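About Jisa School of Interiors and Upholstery

Print | E-mail

Jisa is a small private school for people who want to learn upholstery, curtain making and simple furniture repair. We opened in February with two rooms above a paint shop, and after three years we moved to the former Economou dairy building, where we are still today. The thick walls keep the workrooms cool in summer, and the loading door at the back is wide enough for a three-seat sofa.

The school was founded by Athina Karras, who learned the trade from her uncle and later worked for hotels and theatres. She wanted a place where adults could study with their hands and did not need to leave their job for it. For this reason most of our classes are in the evening, from 18.30, and the workrooms stay open until 22.00. Yupin Petchrat joined as second teacher and is responsible for curtains, blinds and all soft furnishings. She has also written our course books, which students receive on the first evening and may keep.

What we teach

The basic course has 22 lessons. Students begin with a drop-in chair seat, then a footstool with springs, and they finish with a piece which they bring from home. We ask that this piece is not larger than an armchair. In the basic course we use traditional materials such as horsehair, jute webbing and linen thread. Foam comes in the second course, when the students already understand how a seat must carry a person.

The curtain course is shorter and you do not need to have sewn before. You will learn to measure a window, to calculate the fabric with the pattern repeat, and to make lined curtains with a pencil pleat. Industrial machines are available for everybody, but you are welcome to bring your own machine if you feel safer with it.

Our students

In the last school year 207 persons studied with us. The youngest was 17 and the oldest was 81, and both made very nice footstools. Some of our former students have now their own workshop. One of these is Atell, which repairs seats for cafés and waiting rooms, and it takes two of our students every year for practical work.

The building

Our main workroom has tall tables and good daylight from the north side. Next to it is the fabric store, with sample books from many weavers, including the wool collection of Jernolon, which we like very much for chairs. The floors are concrete and can be cold in winter, so please wear warm shoes with closed toes. 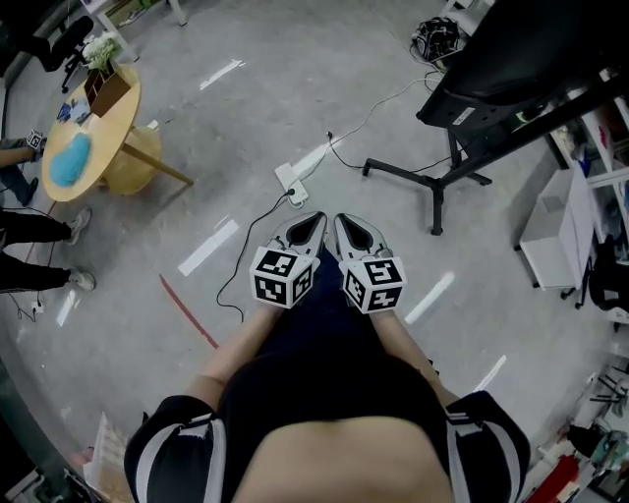
Concrete floor and power strip.

Visit us

You can visit the school on any open evening between 17.00 and 19.00. Please write to the office before you come, so that one of the teachers has time for you. Groups are limited to 12 students and the curtain course is usually full early. If there is no place, we will put your name on the waiting list and write to you when the next dates are known.

Street parking is free after 18.00. The bus number 49 stops in front of the building.

Print | E-mail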